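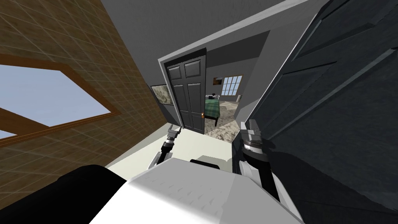 Bedroom doorway in simulation, both arms forward, door open.

Doorways account for most of the contact faults in our household simulation runs, so over the last few months I have been writing down the rules we apply to them. The document began as comments in a config file and now runs to nine rules. I am posting the parts that apply outside our own setup, which we call Olcombe. It covers a two-armed mobile base in rendered apartments and houses, driven by a person or by a policy.

Start pose. An episode that includes a doorway starts with the base on one side of it and both grippers in front of the body. We used to allow arms folded in at the start. That made the first several steps of every episode an unfolding motion, and the policy learned the unfolding very well and the rest less well. The start pose is now fixed to within a small tolerance and checked by script before recording begins. Episodes that fail the check are thrown out, not trimmed.

Door state. Every hinged door in the scene gets its angle written to the episode header, including doors the task never touches. A second door or a large panel close to the robot matters as much as the one being used, because an elbow can reach it while the operator is watching the grippers. We log the minimum distance between each arm link and each panel for the whole episode. Anything under 8 mm is flagged for review even if the physics engine reports no contact.

Knobs. Small brass knobs are harder than they look. The collision mesh on ours was a plain sphere until August, and the grippers slid off it in ways that no real hardware would. The rule now is that any part meant to be grasped must have a collision mesh checked separately from its visual mesh, and the friction values must be written next to it with a note on where they came from. "Default" is an acceptable note. A blank is not.

Camera tilt. Head camera pitch and roll are recorded per step and are not corrected afterward. Some of our views are steeply tilted, and new people tend to want them leveled. Please leave them alone. The policy gets what the camera gets, and a leveled copy in the same folder will sooner or later be loaded by mistake. It happened to us on the Lunstead batch and cost a training run.

Body in view. Part of the base and both arms may appear in the image. We do not mask them. If you do mask them, do it for every episode in a set and say so in the header. Mixed sets are worse than either choice.

Success. A doorway pass counts when the rear edge of the base has cleared the threshold and the joint velocities have been under the limit for 6 seconds. The older definition used the center of the base, and it passed episodes in which the robot was still partly in the opening. Scores from before the change should not be put in the same table as scores from after it. I have seen this done twice, once by me.

Sample size. We report a doorway result only with 200 episodes or more per scene. With fewer, the spread between random seeds was nearly as large as the differences we wanted to measure. Scene layouts held out for testing stay held out, and a change of wall tile or bedspread does not make a new layout. Sowa, our scene generator, used to count those as separate, and we had to renumber.

Versioning. The rules carry a version number and each episode header stores it. When a rule changes, old episodes keep their old number. There is a converter for some of the fields. It will not fill in door angles that were never logged.

Two things are still open. One is rugs, which are flat textures in most of our scenes and have thickness in a few, with obvious effects on the wheels at the threshold. The other is whether the distance limit for panels should scale with arm speed. The Stosville scenes have the tightest hallways, so I will test both there first and update this post when the numbers are in.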